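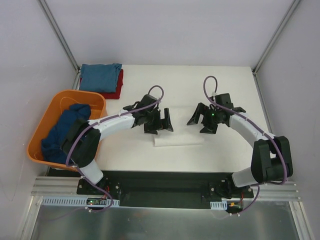 Figure 9.1 Two arms mounted side by side at one edge of a white tabletop. Pale walls enclose the table on three sides.

Chapter 9
Light, Surface, and Color in Interior Rooms

A room is seen by the light that leaves its surfaces. Lamps and windows supply the light, but most of what reaches the eye has already struck a wall, a ceiling, a floor, or a piece of furniture. The finish on those surfaces therefore decides a large part of how bright a room looks and how easy it is to work in. Chapter 8 dealt with sources of light. This chapter deals with what happens to the light afterward.

By the end of the chapter you should be able to define reflectance and illuminance, explain the difference between a matte and a glossy finish, choose a wall color for a given task, and estimate how a change of paint will affect the lighting of a small room. You will need the unit tables from Chapter 8 and a calculator.

9.1 Reflectance

When light falls on a surface, part of it is reflected, part is absorbed, and in some materials part passes through. Reflectance is the share that is reflected. It is written either as a decimal between 0 and 1 or as a percentage. Fresh white paint has a high reflectance. Pale grays and pale tints come somewhat lower, and dark brown or navy paint lower still. A black velvet curtain sends back very little light.

Reflectance is not the same thing as color. A yellow wall and a light gray wall may reflect the same total amount of light while looking quite different. The yellow wall absorbs more of the blue part of the light and reflects more of the rest. The gray wall absorbs all parts more or less equally. In lighting calculations only the total is used, and color is treated separately. We return to it in Section 9.4.

Paint makers often print a light reflectance value on the back of the color card. The value refers to a clean, dry, fully covered sample. Dust, smoke, and wear bring it down over the years, and kitchens and workshops lose more than bedrooms do.

9.2 Illuminance

Illuminance is the amount of light arriving at a surface, measured in lux. It says nothing about the surface itself. A white sheet of paper and a black one lying next to each other on a desk receive the same illuminance, although the white sheet looks much brighter.

Suppose that a lamp delivers 600 lumens evenly onto a tabletop with an area of one square meter. The illuminance is 600 lux. If the same light is spread over two square meters, the illuminance falls to 300 lux. Now suppose the lamp is replaced with one that delivers 1000 lumens to the smaller table. The illuminance rises to 1000 lux, whatever the table is made of.

In a real room the sum is less simple, as light also reaches the table after bouncing from the walls and ceiling. This part is called the reflected component. In a small room with pale walls it can be a large part of the whole. In a large hall with dark paneling it may be small enough to leave out.

9.3 Matte and Glossy Finishes

A matte surface scatters light in all directions. It looks much the same from wherever you stand, and shadows on it have soft changes from light to dark. A glossy surface sends a good part of the light off in one direction, as a mirror does. From most positions it may look darker than a matte surface of the same color, but from one position it shows a bright patch. This patch is called a specular highlight.

Highlights are a nuisance on work surfaces. They hide pencil lines and fine print, and they tire the eyes. Drafting tables and school desks are usually given a low-gloss finish for this purpose. Gloss does have its place — on door frames, baseboards, and other parts that must be wiped clean often.

The case study at the end of the chapter follows the repainting of a reading room in the town of Staltton. The old walls were dark green gloss, and the new ones are an off-white matte. The lamps and the tables were left as they were, and the difference in the readings on the tables came from the paint alone.

9.4 Color Carried by Reflected Light

Reflected light takes on some of the color of the surface it has left. Stand a white card next to a red wall and the side of the card facing the wall will look faintly pink. The effect is strongest close to the wall and in corners, where light may bounce several times before it gets out.

For this reason, rooms used for judging color are finished in neutral gray or white. In other rooms a slight tint does no harm, and many people prefer it.

Terms to learn: reflectance, illuminance, lux, reflected component, matte, specular highlight, neutral.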